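Search this site
Search for: Go
Apr 12, 2019 | By Maite Robles
3 comments | 12 shares

Hi Leire, and hello to everyone at the Arrieta fund who reads these!

You asked me to keep it short this time, so I'll try. The refill project at the Drilville house is still going strong, and the laundry corner has become the part I like best. When I wrote to you in October we had a sink on order and a pile of half-used bottles under the stairs. Now the sink unit is in, the gray tile is up behind it, and people have a proper place to stand and decant things without dripping on the kitchen floor.

I went back and forth on the sink for ages (sorry for all the emails). The Nandov people wanted to sell us a plain deep tub. I held out for the one with the washboard molded in, and I'm so glad I did – residents use it for collars and socks, and the flat bit of counter beside it is where most of the refilling gets done. It came to $836 with delivery, which leaves $141 in the fittings line. I'd like to spend that on a shelf if you agree.
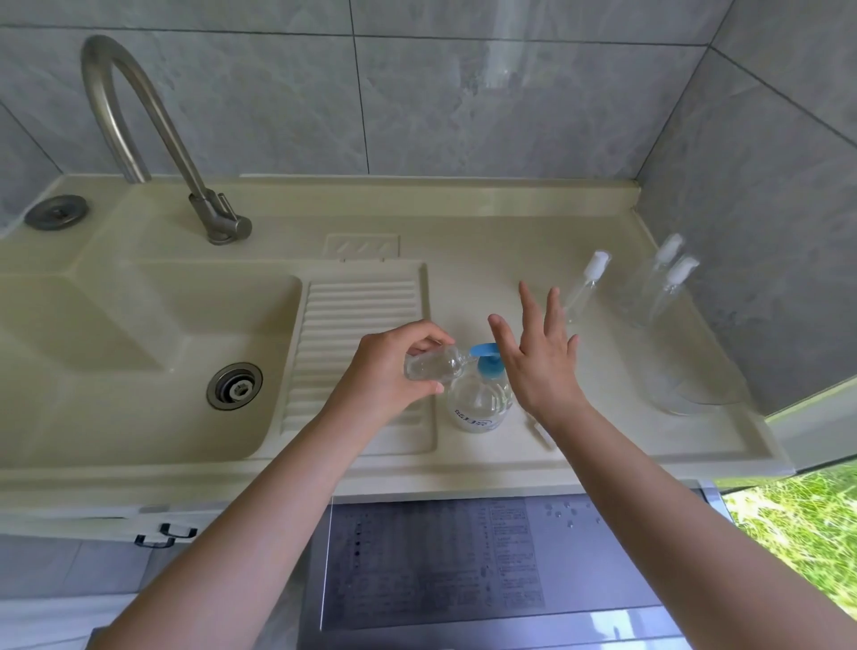

Refilling at the new laundry sink, small bottle up to the blue pump.

On to the bottles. We've done 61 refills since the corner opened, mostly hand soap and the mild detergent, and 34 of those were the little travel-size ones that I thought people would just throw out! Clear bottles have been the way to go because you can see what's left. The labels are a different story. The first batch went soft and slid off, so I've ordered another kind from Ladberg and will tell you how they hold up.

Two things are still bugging me. Caps go missing constantly, and I'd love a little dish or a hook strip or something for them. Also the pumps give a bit too much for the narrow-necked bottles, so you have to go slowly and aim well. A small funnel would fix it, and I'll put one on the next order unless you object.

Still to do before the next report: the shelf (if you say yes), a refill sheet in bigger print, and a second session for the new residents on the upper floor – they moved in after the first one and keep asking me how it all works. I'll send the receipts separately, the scanner is acting up again.

Thanks so much, Leire. Come by and try the washboard!

Maite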